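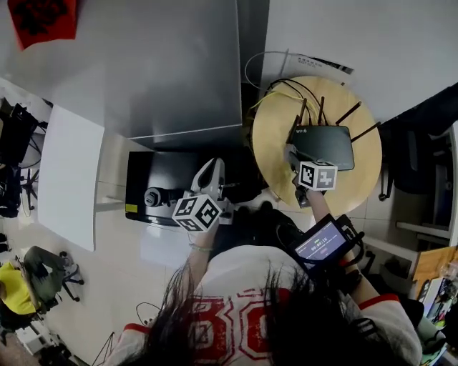 Arnel Navarro asked whether a consulate can answer visa complaints in public replies. It can, within limits. Set them up as follows.

Search this site Go

Print | E-mail this page

Reading time: 2 min

1. Sort the last 40 messages by subject. The Zaltdale consulate ended up with 8 subjects.

2. Write one standard reply per subject — no names, no case numbers.

3. Move anything personal to the consular inbox. Post only the office hours and the address.

4. Log each reply with the time and the officer's initials. A plain spreadsheet will do.

5. Send disputed cases to the head of section before 17:00. Leave the public thread open until an answer is posted.

Review the standard replies every November and delete those no longer in use.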